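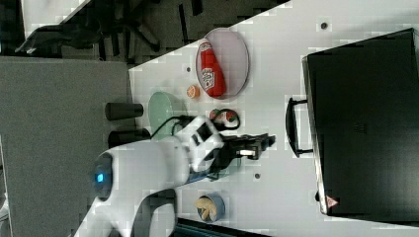

How to find out whether a robot can clear your table

Every July someone sends me a video of a robot doing the washing-up, and every July I go and look at my own sink. The sink has yet to be troubled by progress. Still, arms have got cheaper and the software has got a good deal less stupid, so it's worth knowing how to test one properly. What follows is the method Melaniia Tymoshchuk and I use at Feltodow when a seller tells us a machine "does tables". You'll need an arm with a two-fingered gripper, a table and a strong cup of tea.

Step 1. Lay a bad table

Sellers like one mug, upright, in the middle. Real tables have had people at them. Put out a couple of oval plates, a bowl with some food in it, cups lying on their sides, a packet of something, a bit of fruit. Leave one thing on a plate and another just beside it, so the machine has to decide whether they belong together. Put something large where it'll be in the way, as your family would.

Don't tidy. Melaniia tidies without noticing and has to be sent to stand by the door.

Step 2. Say what "cleared" means

Write it down before you switch anything on. Ours reads: crockery in the tray, rubbish in the bin, food that can be kept put to one side, nothing on the floor. The first time we skipped this, the arm put the whole lot in the bin, plates included, and the seller called it a pass.

Step 3. Start with the packet

A packet is the kindest thing on the table. It squashes a bit and forgives a poor grip. If the arm can't lift a packet off a plate without bringing the plate along, you can stop here and have the afternoon to yourself.

Step 4. Move on to the round things

Small fruit rolls. So does a cup on its side, and usually towards the edge. Watch whether the fingers close from both sides at once or whether one arrives early and gives it a shove. Put a towel on the floor first.

Step 5. The plates

Two fingers and a flat plate are old enemies. The arm has to get one finger under the rim, and a table isn't keen on letting it. Some will slide the plate to the edge and pinch it there, and I'll admit I clapped the first time I saw that.

Leave the bowl until last. Anything tipped out of it counts against the machine, and you'll be the one with the cloth.

Step 6. Time it, including the sulks

Start the clock when the arm first moves and don't stop it for resets. Our best run on the Keda software took 14 minutes. I do the same table in 2, while complaining. The Kristiansen settings were quicker but needed a person to step in, and a person who is already stepping in might as well carry a plate.

Step 7. Do it again

One good run is luck. We do 30, laying the table afresh each time, and write down every drop.

So, can it do the chore yet? Slowly, on a good day, with you watching. I'd hold off for now. Evis have promised us a new gripper to try, and I'll add the results under Step 5 when we've had it on the plates.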